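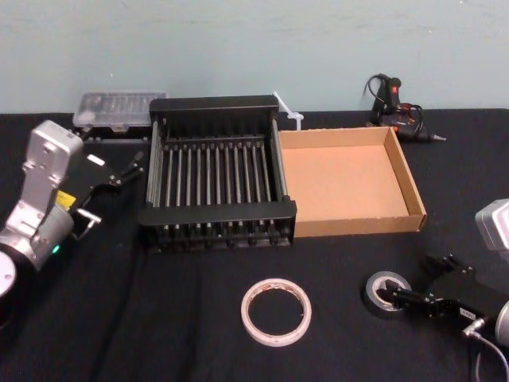 Black dish rack with vertical metal rods, on a dark work surface.

The rack by the sink gets less thought than any other fixture in the kitchen. Remzi Eren, a product engineer at Trimholm, has spent two years on the spacing of its rods.

Spacing determines how a plate leans. Set the rods too close and a deep-rimmed plate rides up out of its slot; set them too far apart and flat plates tip until they touch, which traps water between the faces. Eren's group tested 194 plates and shallow bowls bought secondhand in Turkuvcombe. Most stood correctly at a pitch of 19 millimeters. Pasta bowls did not, and owners are advised to load them in every second slot.

Rod finish matters less than the joint where the rod enters the rail. Water collects there, and rust starts there. Anatole Brunet, who repairs kitchen fittings in the same town, recommends drying the joints with a cloth once a week and checking them under a bright light for orange spotting.

Color is mostly a question of upkeep. Black end frames hide scratches but show limescale, particularly in hard-water areas. A diluted vinegar wipe removes it. Scouring pads dull the coating and should be kept for the sink.

Trimholm plans a first run of 2,000 racks in July.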